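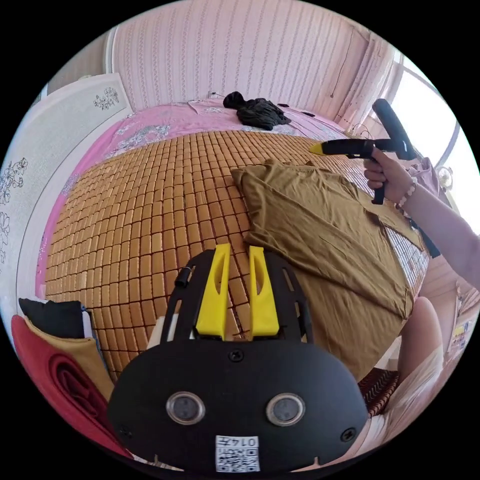

Kastura House Residential Lettings
Fire and Electrical Safety Checklist, Furnished Rooms
Property: Skiltberg Terrace, Room 22
Date of inspection: 15 May 2025
Result: Pass, with remedial items

This checklist is completed at each change of tenancy and once a year during a tenancy. Items are marked Satisfactory, Remedial or Not Applicable. Remedial items are to be closed within the period stated in the comment.

Section A. Means of escape

A1. Door opens fully and closes onto the latch unaided: Remedial
Comment: The closer does not pull the door over the last part of its travel. Adjust within 48 hours and retest with the corridor window open and shut.

A2. Lock can be opened from inside without a key: Satisfactory

A3. Intumescent strip and smoke seal continuous: Satisfactory
Comment: Painted over at the head in a previous redecoration. The paint has been removed and the seal is sound.

A4. Window opens and restrictor can be released: Satisfactory

Section B. Detection and alarm

B1. Smoke alarm sounds on test: Satisfactory
Comment: Lecomte mains unit with battery back-up. The battery was tested with the supply isolated.

B2. Alarm heard at the bed with the door closed: Satisfactory

B3. Alarm within its replacement date: Remedial
Comment: The unit expires before the next annual visit. Order a replacement under job 541.

Section C. Bed and soft furnishings

C1. Permanent fire safety label on mattress and bed base: Satisfactory

C2. No heater within 700 mm of bedding or curtains: Satisfactory
Comment: Tenants are reminded that clothing must not be dried on or over a heater. 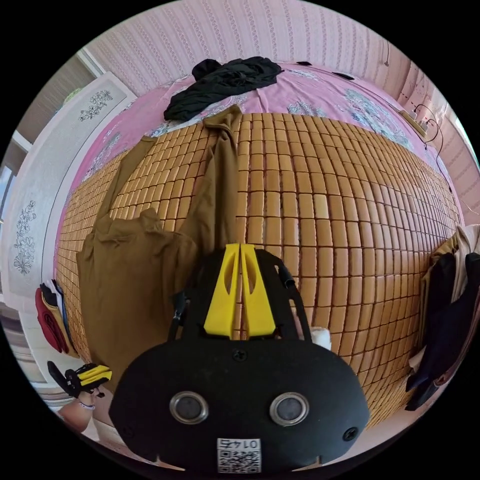
C3. No cable or extension lead beneath the mattress: Satisfactory

C4. Electric blanket, where supplied, tested and dated: Not Applicable

Section D. Electrical

D1. Sockets and switches free from cracks and scorching: Remedial
Comment: Hairline crack to the double socket beside the wardrobe. Isolated at the time of inspection. Fallitz Electrical to replace the faceplate before the circuit is used again.

D2. RCD trips on test button: Satisfactory

D3. Landlord's appliances labelled and in date: Satisfactory
Comment: The desk lamp label is worn but can still be read. Renew at the next round of testing.

Section E. Further action

Items A1, B3 and D1 remain open. The completed sheet is to be kept in the property file and a copy given to the tenant. Disputed items should be put in writing to the lettings office, quoting the room number.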